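Cosmetic Clinics Should Put the Price and the Person on the Page

2022-01-27

A friend of mine spent most of January trying to find out what an eyelid procedure would cost her. She isn't shy about asking. She called four clinics, filled in the contact forms, and sat through one video consultation. At the end of it she had one written quote, two verbal ranges that were too wide to be of use, and a string of text messages offering her a discount on something else.

I think this is a bad way to sell surgery, and I think clinics should be required to do two plain things. They should publish what a procedure costs, all in, and they should name the person who will perform it before any money changes hands.

Take price first. The usual defense is that every patient is different, so no honest figure can be given without an exam. There is some truth in that. A revision of earlier work takes longer than a first operation, and some people need general anesthesia where others don't. But a dentist can tell you what a crown costs, and teeth vary too. A clinic that does the same operation every week knows what it charged for the last dozen. It could post the low end, the high end and the usual figure, and say what moves a patient from one to the other.

What my friend found was the word "from." The Lurkent clinic, the biggest one near us, advertised eyelid surgery from $4,000. When the quote came, that turned out to be the surgeon's fee and nothing else. The operating room was extra. So was the anesthesia, and so were the follow-up visits after the first. I don't say the clinic lied. Every charge was in the paperwork, on the third page. A person comparing clinics from her kitchen table would never have seen it.
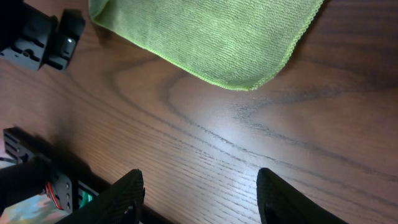
The deposit makes it worse. At Lurkent it was 20 percent, due at booking, and it could not be refunded once a date was set. Someone who has paid that much is not going to walk away when the full bill shows up. She'll tell herself that the other places would have come out the same. Maybe they would have, but she has no way of checking.

The second matter is the name. Clinic websites are full of "our team" and "our experts." Pledness, which runs a chain of offices in strip malls, had 13 smiling people on its staff page when I looked. Some were doctors. Some were nurses, and several had job titles I couldn't place, such as "aesthetic lead." The page didn't say which of them did surgery, what they had trained in, or at which office they worked. When my friend asked who would be operating, she was told it would depend on the schedule.

I find that hard to accept. The law in most places lets a licensed physician do a wide range of procedures, whatever the residency was in. A doctor who trained in family medicine can take a short course and begin offering cosmetic work. Some of them may do it well. The patient still ought to know, and she ought to know early, in words that don't need decoding. "Board certified" means little unless you say which board.

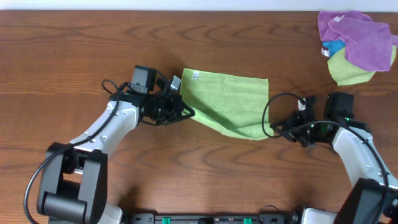 People in the business have told me that patients can look all this up. The state licensing site is public, and so are the certification boards. That's fine if you have the name. If the clinic won't give you one until the morning of the operation, there's nothing to type into the search box.

I should be fair here, since some places do it right. Kozłowski, a small practice two towns over, has a price sheet on its site. It's an ugly page, just a long table, and it lists the facility fee and the anesthesia on separate lines with a total at the bottom. Each procedure has the surgeon's name beside it, with the residency and the board. My friend didn't go there in the end, as the drive was too long for the follow-ups, but she used that sheet to ask better questions everywhere else. That alone seems to me a good argument for having more of them.

Would posted prices lead people to shop for the cheapest surgeon? A few would, and they do so already, using figures that leave out half the bill. I would sooner they had the full one. I'd also like to see the financing offers moved off the front page. Tallon, the lender most of the clinics around here use, puts a monthly payment in large type and the total in small type, and the clinics copy the layout straight onto their own sites. A monthly payment is useful once you've decided. It shouldn't be the first number a patient meets.

My state representative's office sent me a polite reply saying that the medical board is the proper body for a rule like this. I've written to the board as well and asked for both requirements, with the total price and the surgeon's name to be given in writing before a deposit can be taken.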